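# likura-bolsas

¡Hola! Aquí voy dejando las demos de teleoperación que grabo con Likura, el robot de dos brazos que tenemos en Iltaven. De momento todo va de bolsas con cierre zip, que parecía una tarea tontísima y me ha comido media primavera.

Hay 11 sesiones, cada una de unos 7 minutos. Manejo los dos brazos a distancia y solo guardo los intentos en los que no he tenido que tocar la mesa con mis manos (los otros están en `descartes/`, por si a alguien le sirven). El plástico transparente me vuelve loca: se arruga, brilla y desde los mandos cuesta un montón saber si has cogido una capa o dos.
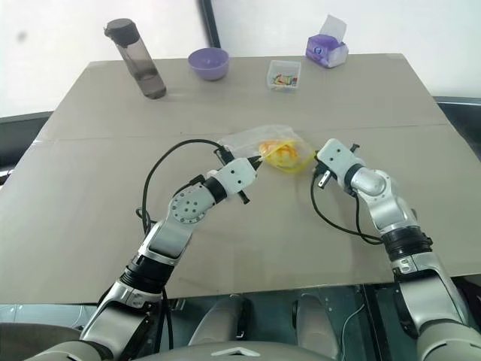

Según Brakonov, que los dos brazos agarren a la vez es mala idea, y habría que fijar primero un lado y mover el otro después, muy despacio. Lo probé en 5 sesiones y me gusta más, aunque se alarga todo. Van marcadas con `orden: fijo` en el `meta.yaml`.

## Para usarlo

```
python reproducir.py --sesion 6 --lento
```

Ojo, la sesión 6 tiene un salto en el brazo izquierdo hacia el final, ¡no entrenéis con ella sin recortarla!

Pendiente: subir las etiquetas de abril y pasar los nombres de carpeta al formato de Sisodia.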